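How to Tape Your Own Ankle Before a Match

I coach a rec soccer team, and I got tired of seeing girls hobble off in the first half, so I finally learned to tape an ankle properly. You can do your own once you've had a few tries!

What you need: a roll of inch-and-a-half athletic tape, some foam pre-wrap, and scissors with a blunt tip. I buy Gimix tape (the white one, it tears clean), but use whatever your store carries.

Start with bare skin, no lotion. Sit with your heel hanging off a bench and pull your toes up toward your shin. Keep them there the whole time – if the foot droops, the tape will pinch when you stand.

Cover the ankle with one layer of pre-wrap, from mid-foot to a hand's width above the ankle bone. Put two anchor strips around the top, each overlapping the last by half.

Next come the stirrups. Run a strip from the inside of the top anchor, down under the heel and up the outside. Do 4 of those, fanned out a little. 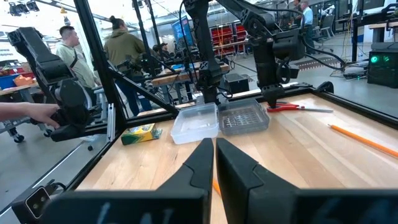
Heel locks are the part everybody messes up, me included. Go across the front of the ankle, down around the back of the heel, under the foot and back up, then repeat the other way. My trick is to lay the strips like the ones in a butcher-block top, pale next to honey-colored, edges running the same way along the grain and no gaps. Gaps are where blisters come from.

Close it up with a few loose strips around the shin and foot. Stand, jog, do a couple of side hops. If your toes tingle, cut it off and start over. Nusrat Bandara, our keeper, redid hers twice last June before she was happy with it.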